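Apr 30, 2021
Notebook entry, Mullport laboratory
Subject: comparison of head-mounted cameras for hand recording, low light

The purpose of this session was to decide which of the two head cameras, the Pitar or the Khổng, should be used to collect hand demonstrations for the two-finger gripper. Both units had performed acceptably indoors. Neither had been tested outside after dark.

Sơn Từ wore each camera in turn and handled small household articles and cloths on a balcony. Each camera recorded 12 takes. Exposure was left on automatic, and the headband was adjusted once, before the first take.

Results. The Pitar kept both hands in view in all but two takes. The Khổng lost the left hand in seven, chiefly when the wearer looked up. Its picture was cleaner in the dark areas, but the hand tracker did not benefit from this. Of roughly 900 frames checked by eye, 209 were set aside for blur, most of them recorded during quick turns of the head.

Thin cloth remains a difficulty. Where fabric hangs over the wrists, the tracker tends to place the wrist point too low - the same fault recorded with the Jirkmont arm data. The gripper replay should not be attempted on those takes until the wrist points have been corrected by hand.

Decision: the Pitar is to be used through June. The next session will repeat the cloth takes with a fixed exposure and a slower head turn.

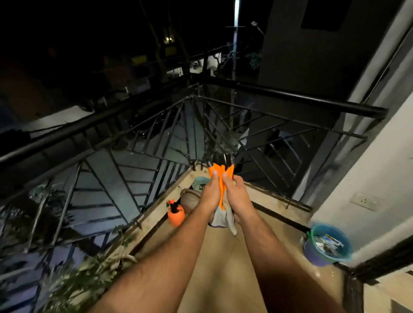

Night balcony take. Both hands in view, pale grey cloth over the wrists, motion blur at the bucket.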